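**Bins, tape and the sorting table: a conversation with Babita Mathur**

Babita Mathur has sorted returned parts for Serkuston long enough to have worn out two stools. She mentions the stools early, before I have found my pen, and I get the impression they are a sort of credential. These days she runs the sorting table, which means she runs the arms on it, which means, in her words, "I am line manager to something with no knees".

The work itself has not changed much. Control panels come back from customers, get stripped, and the bits that might live again are separated from the bits that won't. Switches, relays, connectors, buttons. It used to be done by six people on a long bench with a radio. Now a good share of it happens on brown paper marked out in blue tape, and the radio has moved to the packing room.

"The tape was my job," she says. "They gave me a drawing with perfect squares on it. I gave them what you see. Ankit came round and looked at the crooked ones for a long time and then went to lunch."

Ankit Kushwaha is the engineer who set the table up in December. He and Babita have, by all accounts, an excellent working relationship, conducted largely through sighing.
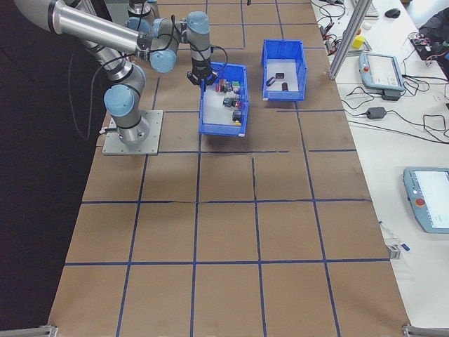

I ask her what she thought when she was first told about it. She says she thought what everyone thought, and that the meeting had very good biscuits, which worried her more than the slides did.

"You don't get biscuits for good news. When Renu had her baby we got a card. When they changed the pension we got a whole tray of pastries. So I'm looking at these biscuits and I'm thinking, well, that's me gone."

It wasn't. Of the six on the old bench, two moved to testing, and the rest were kept on in sorting with different things to do. Renu Dubey, who was one of the two, drops in halfway through our talk to borrow a screwdriver and is made to stay and give evidence.

"I like testing," she says. "I sit by a window. But I used to know what everyone had for tea the night before, and now I don't. I've to send a message and ask."

"She does, too," says Babita. "Every morning. It's like living with the police."

What does a day look like now? Less picking up and putting down, Babita says, and a great deal more looking. She fills bins, she checks what has gone where, and she pulls out whatever shouldn't be in there. Her wrists have stopped hurting. Her eyes have started.

"Before, my hands knew. I could have a whole conversation about Mamta's kitchen extension and my hands would put the relay with the relays. Now I have to actually think 'relay'. It's tiring, thinking the names of things all day. I went home the first week and called my husband a connector."

The kitchen extension belongs to Mamta Pandey, the shift supervisor, and is not finished. Mamta's own view of the arms is more cautious than Babita's. When I catch her in the corridor she tells me the sorting is steadier than it was but that the small, light pieces are still a nuisance, and anything round is a matter for prayer.

"People upstairs ask me if it's faster," she says. "Faster than who? Faster than Babita on a good morning, no. Faster than Babita after the Christmas do, we could have a discussion."

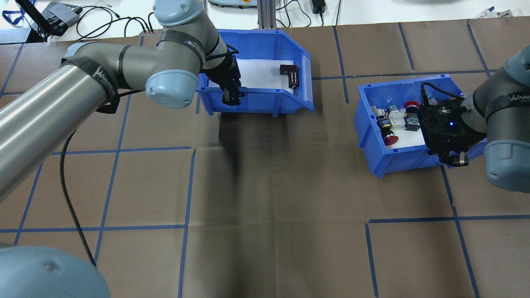

*Two arms over the sorting bins, with one of the red stop buttons in the right-hand bin.*

The trade in stop buttons is a source of some comedy on the floor. Customers send them back in quantity, and the controls for the arms have one as well. New starters are told firmly which kind does something.

"I had a lad press one out of the parts box," Babita says. "Very serious face. He'd been told, if you're worried, press the red one. So he was worried and he pressed it. I said, love, that's stock."

I ask about the training, which was run by a visitor from Okidov called Nosipho Mathebula. Babita's face softens. Nosipho, she says, was the first person in the whole business to ask the sorters how they did it before telling them how it would be done. She came with a course that had 71 slides and dropped most of them by the first tea break.

"She sat on my stool and sorted a box herself. She was terrible. She put a good relay in with the scrap and I took it out again and she wrote that down. She wrote down that I'd taken it out, and how I'd known. I've been here all this time and that's the first time anyone wrote down how I'd known."

How had she known?

"The feet were straight," she says, as though I had asked her which way was up. "If the feet are straight, somebody took it out gently. If somebody took it out gently, they thought it was still good."

I ask if the arms can be taught about the feet. Ankit is working on it, apparently. He has asked her for a list of everything else she knows of that sort, and she has told him he can have it when he does something about the pay grade. The request has gone to Mamta, who has passed it upstairs, where it remains.

"I'm not being difficult," says Babita. "I'll help them. I like the things, if I'm truthful. I say good morning to them. But I've seen that list in my head and it's a long one, and I'm not doing it for biscuits."

She looks at the clock, then at Renu, who still hasn't gone back to her window and still hasn't got the screwdriver.

"Second drawer," Babita tells her. "And bring it back this time."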